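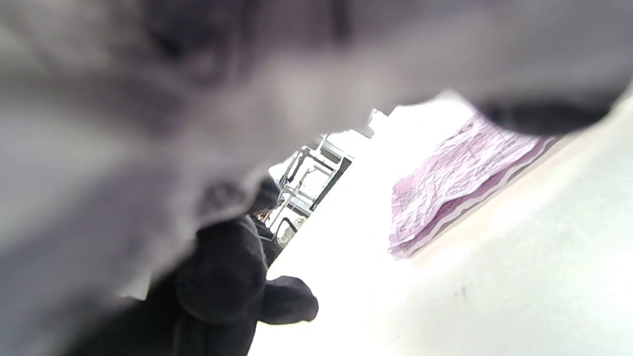
TEXT 214 Textile Care and Conservation
Handout 5: Washing, drying and storing wool
Unit coordinator: Lensa Alemneh
Lab sessions: Malachy Ó Gríofa

Read this before the lab. The first half repeats some of the fibre structure material from Handout 2, as several people asked for it in writing.

1. Why wool behaves as it does

Wool is a protein fibre, made mostly of keratin. The outside of each fibre is covered in overlapping scales that point towards the tip. The fibre slides easily in one direction and catches in the other. When wet fibres are moved against each other they travel towards the root end and lock together. Felting is the name for this, and it can't be undone.

Three things drive felting: water, movement and alkalinity. Heat speeds it up. A sudden change in temperature is often blamed, but most of the damage put down to it comes from handling the cloth while moving it from one bath to the next.

Relaxation shrinkage is a separate matter. Yarn is under tension when it is knitted or woven, and the first wash lets some of that go. A knitted garment may lose a little length and gain a little width. It can usually be blocked back to its measurements, which a felted garment can't. In your lab book, say which kind of shrinkage you mean. "It shrank" will not get marks.

2. Superwash treatments

Most machine-washable wool has been treated with chlorine, a polymer resin, or both. The chlorine step softens or removes the edges of the scales and the resin coats what is left. Treated wool takes dye faster and grows more when wet, so it should be supported when lifted. Don't assume a garment is treated from its feel. Read the care label, and if there is no label, treat it as untreated.

3. Detergent

Use a neutral detergent with no enzymes. Protease enzymes, which are there to break down food and blood stains, will also attack keratin. The harm from one wash is small, but it adds up as thinning at the elbows and cuffs. Never use chlorine bleach. It yellows wool and in strong solution dissolves it.

Soap flakes are still recommended in older books. They are alkaline, and in hard water they leave a scum that is difficult to rinse out. If you live in a hard water area, try both on a swatch at home and compare the colour of the rinse water.

4. Hand washing procedure

Set the bath at 30 degrees. Add detergent and disperse it before the garment goes in. Submerge the garment and press it gently, then leave it to soak for 16 minutes. Don't rub, wring or lift it by the shoulders.

Drain with the garment held to one side of the tub. Refill at the same temperature and repeat until the water is clear. Roll the garment in a dry towel and press down along the roll. Lay it flat on a mesh rack, pull it to the measurements taken before washing, and keep it out of direct sun.

Record the flat measurements before washing, when wet, and when fully dry: chest, body length, sleeve length, cuff width.

5. Storage

Clothes moth larvae feed on keratin, and they do better on soiled wool than on clean. Wash or air everything before it goes away for the season. Cedar and lavender have some repellent effect while fresh but won't kill larvae already in the cloth. Sealed bags and regular inspection work better. Look under collars and along seams.

Fold knitwear. Woven jackets can hang on shaped hangers with space between them.

6. Notes on the class samples

The Bamach swatches are untreated and the Relamia swatches are superwash. They look much the same, so leave the tags pinned on. The Wolde cloth is a wool and nylon blend, to be used only for the abrasion exercise. Tsion Habte's results from last year's group are in the grey folder in the lab. They are worth reading before you write up, particularly the pages on cuff width.

Assessment

The write-up is 2000 words, not including tables. Hand it in to Kalkidan Ejigu at the program office. Extensions go through the unit coordinator and need to be requested before the due date.

Reading for next time: course reader, chapter on silk and weighted silk. Skip the section on metallic salts, we'll cover that in May.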